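Projects > Work and Technology > Group 2 > Final report

Automation in the folding room at Nurier
Renata Jara, Barrett Lyons

Our group spent February at Nurier, a laundry in Tosthorpe that has been open since 1981. It handles roughly 1000 garments a day. Folding was always done by hand until the company put in a robot arm with a two-finger gripper at one of the tables.

We talked to Mariann Medve, who runs the early shift. She told us no jobs were cut, but the work is different. Folders used to stand together and talk. Now one person stays at the robot table, lays out clothes and watches for bad grips. Kavitha Nadar has done this since the start. Her shoulders hurt less, she said, but the day feels longer.

Ribbed and knit tops are the slow part. Sleeves bunch up, and a person usually has to flatten them first.

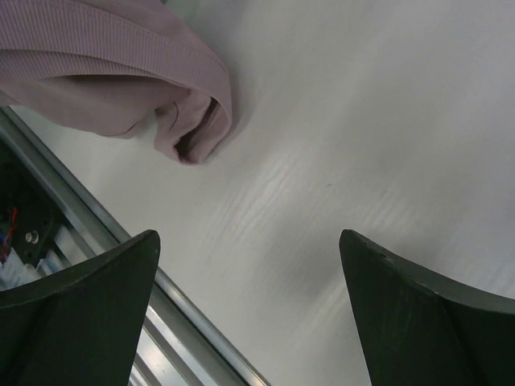

Pay did not change for the people who moved to the robot table, although they had 40 hours of training. Kavitha thinks it should have. Mariann agreed and has raised it with the owner, who had not answered by the time we finished our visits.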